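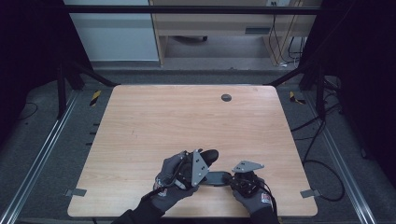

Est-ce qu'on garde les plateaux en bois clair pour l'atelier ? On les garde jusqu'en mai, et on en reparle quand Martens aura envoyé son devis.

Voilà pour le gros morceau de la réunion du dimanche 8 décembre 2019 ! Autour de la table : Mirjam Aerts, Koen Nijs, Floor Prins et moi (Olesia Polishchuk, c'est encore moi qui tiens le stylo). Jelle Wouters s'est excusé par mail.

Plateaux. Koen voulait tout poncer, Mirjam trouve que quelques éraflures n'empêchent personne de travailler -- et je suis plutôt de son avis. Floor demande qu'on garde le trou passe-câble rond sur les prochains, elle y tient beaucoup. Accepté.

Serre-joints. Les petits gris restent vissés aux coins, on ne les emprunte plus pour l'autre salle, merci ! Koen en commande 2 de rechange chez Famum.

Câbles au sol. Longue discussion (trop longue, j'avais faim). Mirjam regarde le prix des goulottes, budget de 200 euros environ. En attendant, on enroule avant de partir.

Gants. Il faut des tailles plus petites, je nage dans les miens. Jelle a le catalogue Briton, je lui écris.

Divers. La clé de Skirnville est chez Floor. Prochaine réunion à 7 heures du soir, Koen apporte la soupe.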